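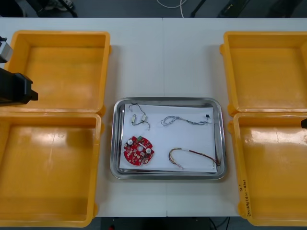
Chantal Friesen

Since June the sorting table in our returns hall has two robot arms, one on each side. Many of you in the other departments have asked me how it goes, and some of you have asked if we still have work down there. We do. I want to tell it in the way I see it from my chair, because the notice on the board was mostly about software.

First, what the table is for. When a control unit comes back to Zillenetti from a customer, we open it and take out what can be tested again. These are small things: circuit boards, wire harnesses with their little connectors, twisted cables. They come to the table in a steel tray with a sheet of white paper in it, and from the tray they go to the yellow bins. Before, one person did this for a whole shift. You bent over the tray, you picked, you turned to the bin, and you did it again. I did it for 7 years and my shoulder can tell you about it.

Now the arms do the picking. The round red boards are easy for them, I would say easier than for us, because with gloves it is hard to hold such a board by the edge and not touch the small parts. The harnesses are another story. A wire does not lie the same way two times. It makes a loop, or it hangs on the rim of the tray, and then the gripper closes on air or takes two pieces together. In the first weeks this happened so often that Aaliyah Paquette kept a pencil next to the emergency stop and made a mark for every time. The sheet was full before lunch.

What helped was a small change in how we prepare the tray. We put in only a few items, with space between them, and we lay the long cables flat across. The paper was the idea of the evening shift. On the bare steel the light from the ceiling came back so strong that the system did not find the thin dark wires. We asked Itberg, who installed the arms, for a better solution and they are still thinking. The paper costs almost nothing, so I am in no hurry.

About the people. We were 6 at the sorting table and we are still 6, but only 2 of us are with the arms in one shift. The others moved to the test bench, where there was always a waiting line, and they had a course from Alexiou for it. For some this was good news. For others it was not so simple – the test bench is more quiet, everybody looks at a screen, and the talking that we had over the bins is gone. Aaliyah said in our team meeting that she misses the noise, and I understood her very well. We agreed that the places change every 4 weeks, so that each of us works in both areas and the knowledge of the parts stays in the whole team.

I also want to say that the work beside the arms is real work. You fill the trays, you watch for pieces that were gripped badly, and you check the bins before they go on to Bilside. You must decide fast if a connector is damaged or only dirty. My shoulder is better, but in the evening my head is more tired than before. I told this to the shift planning and they gave us a longer break in the middle.

Two requests to colleagues who pass by. Please do not put tools or cups on the white tables, also not for a minute. And please do not take a yellow bin because it is empty and you need one. The arms expect every bin in its place, and when one is missing we have to stop and set up again. Ordinary bins are on the shelf by the goods lift.

If you want to see the table at work, come at the shift change and ask for Aaliyah or me. We can show it to two visitors at a time.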